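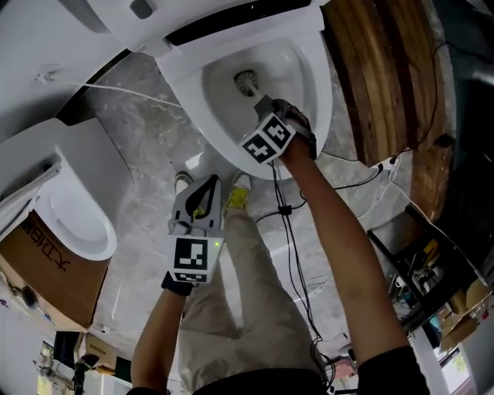
Ticket: tracking loss on right gripper during toilet brush task
Product: Skukon handheld gripper kit, two-hand set, evaluation unit
Raised by: Wastuvero, integration desk
Handled by: Skukon product support
Opened: 2024-10-21
Priority: normal
Status: resolved, one item carried over

Reported problem

Right gripper pose drops out during bowl cleaning. The recorder keeps running and the jaw opening value is still logged, but the position trace goes flat and then jumps when tracking comes back. Left gripper is unaffected in the same recordings. We are reviewing the kit against a purchase of further sets and need to know whether this is a fault in the unit or a limit of the product.

Task as recorded: operator stands over the bowl, right gripper clamps the handle of the toilet brush, brush head goes to the bottom of the bowl, scrub, lift out. Left gripper is kept low and open. View is from the head camera. Both grippers carry the standard marker cube; the right one is cabled.

Failed recordings: 32 out of 125. Recorder log attached. Firmware is as delivered in June.

Support, first reply

Please confirm the following.

Does the dropout happen with the gripper held still over the bowl, or only while scrubbing?
Is exposure on the head camera set to auto or fixed?
Have the cube faces been wiped with anything other than a dry cloth?
Does the log show "marker lost" or "link lost"? The two look alike in the trace but have different causes.

Wastuvero

Only while scrubbing. Held still, the pose is stable for as long as we cared to wait. Exposure is auto. Faces wiped with a damp cloth at the end of each day, no cleaner used. Log shows "marker lost" in all but 6 of the failed recordings. Those 6 show "link lost".

Support

Two separate problems, then. We will take them in turn.

Marker lost. Auto exposure is the first suspect. With a white bowl filling much of the view, the camera changes its exposure as the operator leans in, and the white border round each marker pattern can lose its edge against the background. Set exposure to fixed, using the value from the calibration page, and record 20 runs without changing anything else. Do not recalibrate between runs.

Link lost. Check the cable bundle on the right gripper. It should have slack at the wrist when the arm is fully extended. If it pulls tight at the bottom of the stroke, the plug can lift far enough to break contact. Leave this alone until the exposure test is done.

Wastuvero

Exposure fixed, 20 runs done. Marker lost in 3. Better, though still too many for us. In all 3 the operator had turned the wrist to get the brush under the rim. Cube on the right gripper appears to go edge-on to the head camera at that point. No link lost in this set.

Support

Agreed on the cause. The solver needs one full face at a usable angle. Past the limit it discards the pose and does not guess, and this is intended. There are two ways to deal with it.

1. Regrip the brush further up the handle, so that the wrist stays closer to straight when working under the rim.
2. Turn on gap filling in the recorder settings. It uses the motion sensor in the gripper body to bridge short losses. Bridged samples are flagged in the export so they can be dropped later.

We suggest trying the first before the second. Gap filling drifts if used for long losses.

Wastuvero

Regripped higher, gap filling off. 20 runs, no marker lost. Repeated with a second operator, 20 runs, 1 marker lost, again at the rim. Gap filling then switched on for the second operator, 20 runs, no flat traces. Flagged samples are short and we can live with them.

On the cable: with the arm extended, the bundle was tight between the plug and the first tie. Moved the tie down and left a loop. No link lost in any run after that. The brush handle also slipped in the jaws twice under load. Is there a grip force setting?

Support

There is no force setting on the handheld unit. Grip is whatever the operator applies through the trigger. Slip on a smooth round handle is usually a matter of where it sits in the jaws. Seat it fully against the back of the opening before closing. If it still slips, the Thambiah jaw pads fit this model and are stocked by Ravbridge. They add a little thickness, so the jaw zero must be set again after fitting.

Wastuvero

Seating the handle fully back has stopped it in most runs. Pads ordered for one set. Two remarks for the review, not faults. The setup sheet does not mention exposure at all, and auto is the default. The sheet also shows the cable tie in the position that caused our link loss.

Support

Both noted. The exposure default is set by the camera driver and will be overridden in the next recorder release. The cable drawing has been passed to documentation.

Resolution

Marker loss: exposure fixed, brush gripped higher, gap filling on for rim work.
Link loss: cable tie moved, loop left at the wrist.
Handle slip: open, waiting for jaw pads. Continue under this ticket number when they arrive.
Hardware fault: none found. No return needed.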